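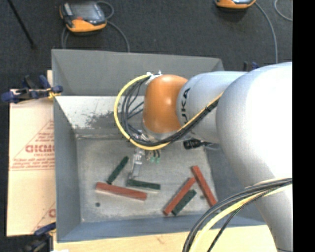
*Bin-picking cell with red and green blocks, Kulico open day, Skurville site.*

## What should a school group expect from the Kulico open day demonstration?

**Posted by Mahrous Sixth Form Enrichment**

Our college has been offered places at the November open day at Kulico's Skurville site. The programme lists a "bin picking demonstration" with a robot arm and a metal bin of blocks. I am required to submit a visit plan beforehand and would be grateful for guidance on three matters.

Firstly, is the demonstration suitable for students with no background in engineering? Secondly, how close are visitors permitted to stand? Thirdly, is there enough to see to justify a half-day visit? The travel cost is 300 pounds and I shall be asked to account for it.

---

**Lahcen Zerouali**

I attended the previous open day with a party from Drulard and can answer most of this.

The demonstration is suitable for beginners. The arm picks rectangular blocks from an open bin, and the blocks lie at whatever angle they happen to fall. Students should be asked to look at how the blocks rest against one another before the arm moves. A block lying on its own is generally an easier pick than one with a close neighbour, and our group understood the difficulty at once when this was pointed out. It is also worth drawing attention to the cables looped along the arm, which must have enough slack for the joints to turn.

Visitors stood behind a line on the floor, 2 metres from the bench. Those at the back had difficulty seeing into the bin, as its sides are tall. I would recommend dividing the party into groups of 4 and asking the host to rotate them. The host agreed to this without difficulty when we requested it on arrival.

As to value, the demonstration lasted 40 minutes including discussion. The remainder of the morning was a site tour and a talk on apprenticeships. The talk was somewhat long.

---

**skurville_parent**

Went last year, my son enjoyed it. Parking is poor, the coach had to wait on the main road. Take a packed lunch, the canteen was closed to visitors.

---

**Mahrous Sixth Form Enrichment**

Thank you both. I have written to the site regarding the coach and will include the groups of 4 in the visit plan. Could Mr Zerouali confirm whether students were permitted to take photographs?

---

**Lahcen Zerouali**

They were, without flash, and from behind the line. Please confirm with the host on the day.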